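About Fosberg

Fosberg is a media monitoring group. We watch and listen to religious and political broadcasting, write down what was said, and publish it with the date, the programme and enough of the surrounding talk for a reader to judge it fairly. We do this for radio, television and, increasingly, for sermons and talk shows that are only put out online.

The group began as a newsletter. It was posted to 59 subscribers, most of them teachers, clergy and local reporters who wanted to know what was being said on stations they had no time to listen to. The newsletter was called Saber, and the name survives as the title of our weekly digest.

What we do

Each working day our monitors divide up a list of programmes. They note any passage that deals with public affairs: elections, court rulings, schools, foreign policy, immigration, health. If a passage seems worth publishing, a second monitor listens to it without seeing the first transcript and makes their own. The two are compared, and differences are settled by going back to the recording. Where a word can't be made out, we mark it as unclear and leave it at that.

An item then goes to an editor, who checks three things. The first is whether the quotation is complete enough to carry the speaker's meaning. The second is whether any factual claim in it can be tested against a public source. The third is whether the speaker later corrected or withdrew it. Corrections made on air are added to the item, even if they come months afterwards.

We publish up to 500 items a year. Many more are transcribed and kept in the archive, where they can be searched by programme, station, subject or date.
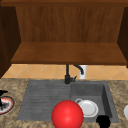 The archive is open to anyone, and no account is needed to read it. Researchers who want larger sets of transcripts can apply through the Cirska desk, which handles bulk requests, permissions and questions about how items are labelled. Please allow two weeks for a reply during term time, as many of these requests come from students with the same deadlines.

What we don't do

We don't rate stations or give programmes a score. We don't ask advertisers to drop anyone, and we don't take part in campaigns to have a presenter removed. Several of our readers would like us to, and write to say so. Our view is that a monitoring service is more useful if people of different opinions can rely on the same transcript.

We don't monitor private worship. A service that is broadcast or posted publicly may be included, but we don't send people into congregations to take notes, and we don't accept recordings made without the knowledge of those present.

Kultura

Kultura is our education programme. It offers workshops for sixth forms, colleges and adult classes on how to listen to opinion broadcasting: telling a quotation from a paraphrase, finding the original of a clip, and spotting where an edit has been made. A session lasts two hours and can take up to 30 people. Schools are not charged. Other groups are asked to cover travel.

The teaching pack was rewritten last July and now has a section on podcasts. Teachers who have the older pack can go on using it, though the page references in the worksheets no longer match.

How we are paid for

Fosberg is funded by its readers and by a small number of grants. We have 412 regular supporters, who give monthly or yearly. No single donor may provide more than a tenth of our income in any year. We take no money from political parties, candidates, churches, denominations or broadcasters. Grants above £200 are listed in our annual accounts with the name of the body that made them.

Staff and monitors declare any party membership or paid work for a religious body when they join. It doesn't bar them from working here, but they are not given programmes where it would matter.

Complaints and corrections

If you think we have misquoted someone, or left out something that changes the sense, write to the corrections desk with the title of the item and the words you object to. You don't have to be the person quoted. We will go back to the recording and answer within ten working days. If we were wrong, the item is changed and a note is placed at the top saying what was altered and when.

Presenters and stations have a right of reply. Replies are printed in full beneath the item, up to 300 words, and we don't add a comment after them.

This page was last updated on 26 Feb 2025.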